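Cleretti
Mar 4, 2018

Right, long one today, sorry. I've had a few messages asking how the PC-stripping build at the Brorach workshop is getting on, so have a thread with your tea.

For anyone new: the plan is a robot that takes an old desktop tower to bits and puts it back together again, one part at a time. Drive, processor, memory, cards. Then round again. I do not need one of these. I want one very much.

Gil-soo Cheon looks after the arm side and the safety stuff, I do the trays and the bit of code that decides what goes where. The code is called Rasholm. Don't ask, it was late and there was a map on the wall.

Last night's session was all about getting the fingers down inside the case without touching anything. There's so much in the way in there! Drive cage one side, power supply along the front, and then you want to get to the memory, which is right down on the board.

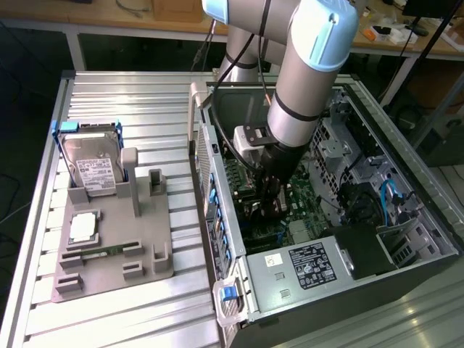 WORKSHOP BUILDS

So the tray. I am far too proud of the tray. Everything that comes out of the tower has its own place on it – the hard drive stands up at the back in its caddy, the processor has a little square pocket, the memory goes in a groove. If the arm always knows where a part lives I don't have to be clever with the camera, and I like not having to be clever.

It's on its 3rd version. The first one had the pockets so snug that the processor went in and I had to get it out with a guitar pick. The second warped at one corner and rocked like a pub table.

Version three took most of a weekend on the printer and came out flat. I did a small dance. Jean Nisbet saw the small dance.

The drive is still my favourite part to move. Big, chunky, blue rails to aim for, doesn't mind being held a bit firmly. If you're starting something like this, start with a drive. Do not start with memory, I lost the whole of June to memory.

The processor is the one that makes me hold my breath. You've got to flip the lever and the metal frame out of the way first, and for now I do that bit by hand. Gil-soo thinks the arm could learn it. I think Gil-soo has never had to straighten socket pins with a mechanical pencil.

Someone asked whether we're using a good computer for this. No! It's a tower Jean got from a clear-out at Sutherland, and if we wreck it there are more where it came from. It's lovely to work on though, loads of blue plastic on the bits you're meant to pull.
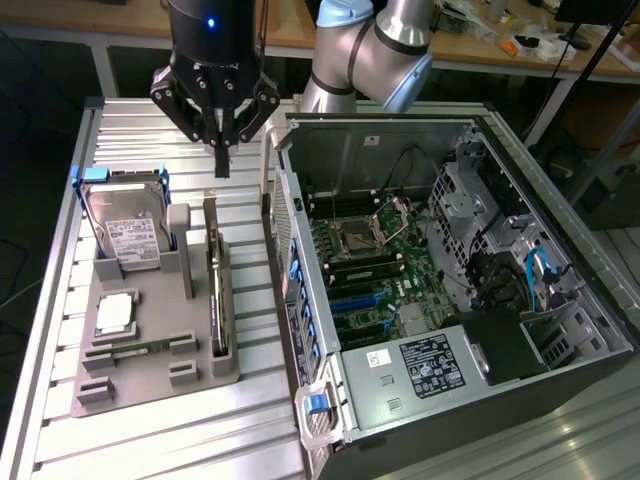
Words and pictures by the Cleretti account, tray by me, patience by Jean Nisbet

Speed, then. I've got it turned down to 90 millimetres a second over the case, and slower again for the last bit going in. It looks like it's thinking about its life choices. I've tried it quicker and I spent the whole run with my hand hovering over the stop button, so slow it is.

The log is up to 1686 moves as of last night, counting every pick and every place since I started writing them down. 76 of those are marked "no idea", which is my own label for when something went wrong and I wasn't looking.

Gil-soo wants that label taken out and replaced with proper fault codes. Fair enough. I've agreed to it and then not done it, twice.

Biggest headache at the moment is the approach to the socket. Coming straight down is fine if the case is exactly where it was last time. Nudge it with your hip while reaching for a screwdriver and you're off by a millimetre or two, and a millimetre or two is a lot when you're holding a processor. 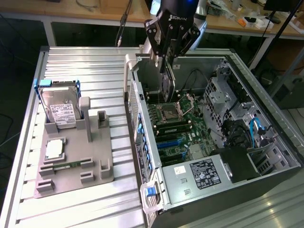

I've been lining it up by eye so far, jog a bit, squint, jog a bit more, and then saving the position. It works until it doesn't. What I'd like is a stop bolted to the table at two corners so the case can only sit one way. The table's all slots so there's no drilling, I just need to stop putting it off and cut the brackets.

Jean reckons I should print them. Jean has also offered me the end of a roll of very orange filament, so I can see where that's going.

After that it's cards. Long, thin, heavy at the bracket end, and they come out at a bit of an angle if you're not careful. If anyone's gripped one by the edge with flat fingers and had it stay put, please tell me what you stuck on the fingers. I've tried heatshrink (slides off) and bike inner tube (better, smells awful).

Anyway the kettle's gone. I'll stick the tray files up once I've fixed the height on the tall post, I keep catching my sleeve on it.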